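Crumbs, cushions and a very long table

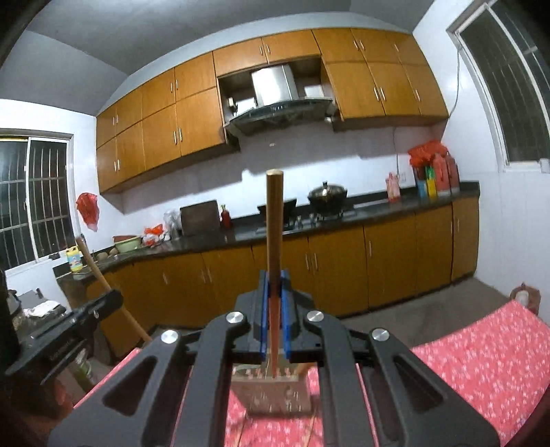 She has run the supper club in Akstead for almost 20 years, and she still lays the table herself – "I'd only fret if somebody else did it, and then I'd do it again anyway." We talk over tea and a rather good seed cake. It began with 8 neighbours and one borrowed pan, she tells me, and a soup she would rather forget. "But they came back in November, bless them, and they brought their sisters."

Print this page | E-mail to a friend
Filed under: Food & Home, Local Lives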